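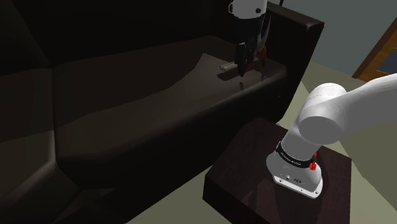 A simulated white arm reaches over a dark sofa, its gripper beside a small pale object on the seat.

The Sofa Problem
June
By Suqin Cai

The first thing I learned at the Stalness open day is that robots hate couches. I had come expecting factory stuff, big orange arms slinging car doors, and instead I spent most of a happy afternoon in a converted dairy building in Wultham watching a screen full of living rooms.

Stalness has 50 people and builds software for arms that tidy up. Before any of it reaches a real machine it gets tried in simulation, over and over, in rooms that exist only as geometry. The team opens its doors once a year, and this time 251 visitors came through, plenty of them under ten and all of them (me included) fighting for a turn at the controls.

"A table is easy," said Habibur Abeysekara, who runs the simulation group. "It's flat and it stays flat. Then you put the same thing on a cushion next to a seam, and now your fingertips have to come down very close to something that curves away from them."

He had the dark sofa up on the big monitor, with the arm on its wooden table and the gripper pointing straight down at the seat. I asked why anyone would pick a sofa that color. He grinned. A black gripper body over a nearly black couch, with the shadow of the gripper falling on the cushion too - he loves that combination. If the software can sort out which dark shape is which, he trusts it a lot more in a sunny room with a beige rug.

The set of test rooms is called Geltance, and it holds 926 layouts. Grażyna Dudek builds them. She showed me how she moves the lamp, swaps the floor, turns the couch a few degrees, and sends the arm back in. She keeps a notebook of real furniture she has measured at friends' houses, and she is very serious about armrests. Too boxy and the elbow of the arm has to swing wide, too soft and people complain it looks like a marshmallow!

Then we all got to try. You steer the gripper with a pair of small joysticks, and it is much harder than it looks from the back of the crowd. I needed 4 attempts to pick up anything at all, and on the third I pressed the fingers so far into the seat that the program stopped and flashed a polite warning. The girl after me did it in one.

Downstairs, Roman Urbańczyk had a real arm running over a thrift-store loveseat, slower than the one on screen and a good deal louder. It missed a sock twice while I was there and got it on the next pass, and the whole room clapped. Urbańczyk wrote the misses down before he joined in.

I'd go back tomorrow. They plan to add beanbags next, and Dudek is already worried.

Related
Tadeusz Stępień on Teaching Machines to Fold
Inside the Jakubowski Workshop
Five Small Museums With Working Machines

Last updated: June, 4:50 p.m.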